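Los zapatos de la entrada

Os prometí en el boletín anterior que este mes hablaríamos del recibidor, y aquí estoy, con una taza de té al lado y bastante más que contar de lo que pensaba. Empecé por los armarios de arriba, convencida de que el problema estaba allí, y acabé sentada en el suelo un viernes por la noche, rodeada de zapatos, preguntándome cómo una casa en la que vivimos cuatro personas puede tener semejante cantidad de calzado junto a la puerta. (Mi hija mayor, que pasaba por el pasillo camino de la cocina, me preguntó si estaba bien. Le dije que sí, que me trajera una galleta.)

El caso es que el calzado es, de todo lo que se acumula en una casa, lo que peor se me da. La ropa la doblo sin pensar, los libros encuentran su sitio solos, pero los zapatos se quedan donde uno se los quita, y en nuestra entrada eso quiere decir en mitad del paso. Durante años tuvimos un cesto grande donde cabía todo y no se encontraba nada. Cada mañana, a las ocho menos diez, alguien volcaba el cesto entero para buscar la pareja de algo, y por la tarde me tocaba a mí volver a llenarlo. Lo he regalado ya a mi hermana, que lo usa para las mantas y está encantada con él.

En su lugar hemos puesto un banco bajo de Barkwood, con dos baldas abiertas debajo. Dudé mucho entre ese y uno con puertas, que quedaba más recogido, pero en casa lo que se cierra se olvida. La regla es sencilla y hasta el pequeño la ha entendido: en las baldas van los zapatos de esta semana, un par por persona y otro de repuesto, y todo lo demás vive en el armario del dormitorio de cada uno. El banco, además, invita a sentarse para atarse los cordones, y eso ha cambiado las mañanas más de lo que esperaba. Antes los veía a todos a la pata coja, apoyados en la pared, y así estaba la pared.

Hablando de cordones. Varias me habéis escrito para preguntar por las zapatillas blancas, que parece que tenemos todas y que nos traen a todas de cabeza. Yo he hecho las paces con las mías, aunque me ha costado. Las que más cariño me dan son unas de color crema, de cuero liso, con la puntera llena de agujeritos, ribetes de ante gris y un parche mostaza en el talón que me alegra el día cuando las saco. Los cordones son bien gruesos, de esos que no se quedan nunca quietos, y el lazo acaba cada vez apuntando hacia donde le da la gana. Me gustan precisamente por eso, por lo gorditos que son.

Como me lo pedís, os cuento lo que hago yo, que no soy ninguna experta. Primero saco los cordones y los dejo en un bol con agua tibia y un poco de jabón de lavar a mano, y me olvido de ellos un buen rato. Mientras tanto paso un cepillo suave y seco por toda la zapatilla, con paciencia en las costuras y en los agujeritos de la puntera, que es donde se mete el polvo. Para el cuero liso uso un paño apenas húmedo y una gota del mismo jabón. El ante lo dejo siempre aparte: ni agua ni jabón, solo una goma de borrar de las blancas y un cepillito de cerdas blandas, en la misma dirección. La primera vez me puse demasiado generosa con el paño y el gris de un ribete se me quedó con un cerco que tardé semanas en disimular, así que ahora voy con muchísimo tiento. La suela blanca aguanta más, y ahí sí que froto con ganas, con un cepillo de dientes viejo.

Luego las relleno con papel sin tinta y las dejo secar en el lavadero, lejos del radiador y del sol — sobre todo del sol, que amarillea el blanco de una manera muy fea. Cuando están listas vuelvo a pasar los cordones y hago el nudo flojo antes de guardarlas, para que los dos zapatos vayan juntos y no pierdan la forma de la lengüeta. Mi madre los guardaba siempre atados entre sí, y yo me reía de ella.

Akua Odoi, que lleva tantos años en esta lista de correo que ya la considero de la familia, me contó un truco que he copiado: una caja pequeña en la balda de abajo con el cepillo, la goma, un paño y un par de cordones de repuesto. La mía es una lata de galletas de Quansah, algo abollada, y cabe justo en el hueco. Tenerlo todo a mano hace que le dedique un minuto al volver a casa, de pie todavía y con el abrigo puesto. Si tuviera que ir a buscar el cepillo al armario de la limpieza, no lo haría jamás, me conozco.

El mes que viene, los abrigos y las bufandas, que ya me están mirando desde el perchero. Si tenéis la entrada estrecha como la nuestra y habéis encontrado la manera de colgar los paraguas sin que goteen sobre todo lo demás, escribidme, por favor. Contesto siempre, aunque a veces tarde unos días.

Un abrazo grande, 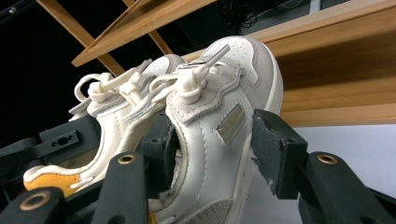

Aoi Nagano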